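We use cookies to keep this diary running. Accept / Manage preferences

Search entries... Go

Friday, late

Day whatever of giving up sugar, and I have now read the back of every jar I own. The mustard has sugar in it. The pickles have sugar in them. I stood in the pantry at 6 a.m. reading a can of kidney beans like it was a letter from a lawyer.

Angelica started this. She went without for all of May and came out of it with what she calls clarity, and which the rest of us call bringing it up at dinner. I said I could do that. I said it in front of Eduardo, so now it's a matter of record.

The headaches are gone, I'll give it that. What's left is a sort of low mourning, mostly after lunch. I walked past the bakery on the way to the dentist (there's a joke there and I'm too tired to make it) and a kid came out with a cinnamon roll the size of his head. I wished him well. I did not mean it.

Meanwhile I keep drifting back to the counter, the way you check your phone when you know it hasn't buzzed.
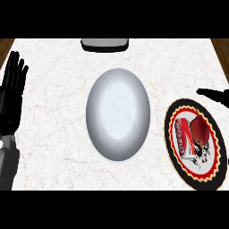

White marble, faint veins, no cinnamon rolls.
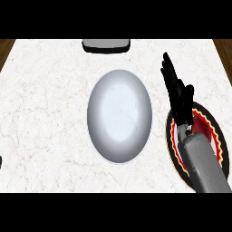
Lilibeth called after supper to ask if honey counts. I said honey counts. She said her grandmother ate honey every day and lived to 87, and I said that was lovely and it still counts. Then I hung up and looked at the honey for a while.

Weighed myself tonight. Down 2 pounds, one of which I put down to taking off my boots. Eduardo wants to know what I'm having for my birthday if I'm still at it. Cheese, I told him -- a tall one, with candles.

Must buy the plain peanut butter tomorrow, the kind you have to stir. Also lightbulbs.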